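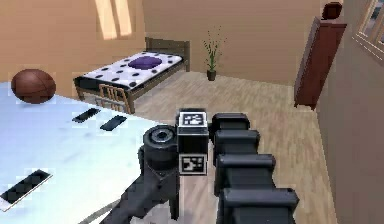

The pale table, with the bedroom beyond it

Mafalda Figueiredo had promised her sister that she would be on the coach by nine, and at twenty to nine she was still standing in her aunt's kitchen in Flavton with a tea towel over her shoulder, looking for the lid of the blue casserole.

It was a silly thing to be looking for. The casserole itself had already gone to the charity shop, and the lid on its own would be no use to anyone, but she had known that lid all her life and it bothered her to leave without knowing where it had got to. Her aunt had cooked in that dish every Christmas, always the same salt cod with potatoes and far too many olives, and always for more people than there were chairs. One year my uncle Josteo - everyone called him uncle, although he was only the man from number 133 - ate his dinner sitting on an upturned bucket and said it was the best seat in the house, because it was nearest the oven.

I say "my uncle" because I was there too. I was the small one under the table with the olives.

Mafalda is my cousin, and she has told me the story of that morning so many times that I sometimes forget I was seventy miles away, asleep. She had spent five days clearing the house, and she had been very sensible about it. She had made piles. She had rung the man about the piano. She had found 30 pairs of reading glasses, in drawers and coat pockets and one in the bread bin, and she had not cried over a single pair. Then, with her bag packed and her coat on, she opened the cupboard under the stairs for one last look, and there on the back of the door was the list.

It was written in our aunt's big sloping hand, on the inside of a Dirano biscuit box that had been cut open and pinned flat. At the top it said 25th December, with no year, and underneath it went like this:

Cod in to soak (two days before, NOT one)
Extra chairs from Josteo
Olives - hide from the little one
Ask Mrs Coelho, she will say no, ask again

Mafalda sat down on the bottom stair in her coat and laughed until the woman next door knocked to see if she was all right. And then of course she wasn't, not entirely, so the woman came in and put the kettle on, and they found that the only cups left were the two good ones that had never been used, and they used them.

The woman next door was Mrs Coelho's daughter. She was past seventy herself by then, with a terribly upright back and a man's wristwatch, and she said that her mother had always said no the first time because she thought it rude to say yes straight away, and that she used to stand in the hall with her good shoes already on, waiting to be asked again. One year our aunt was busy with the potatoes and didn't come back until gone two, and Mrs Coelho stood there in her shoes the whole time and wouldn't sit down, for fear of creasing her skirt.

Well, they drank their tea, and then they drank another, and the nine o'clock coach went off down the hill without my cousin on it. She rang her sister from the hall and got a proper telling-off, and said yes, yes, the next one, and put the phone down and went back to her tea, which had gone cold.

She took the list home in the end, rolled up in a sock so it wouldn't bend. It lives on the inside of her own cupboard door now, and every April, long before anybody else has given Christmas a thought, she rings me up to ask if I am coming. I say no, I couldn't possibly, it's such a long way - and then I wait by the phone for her to ring again.

The lid was in the shed, by the way. It had a geranium growing in it.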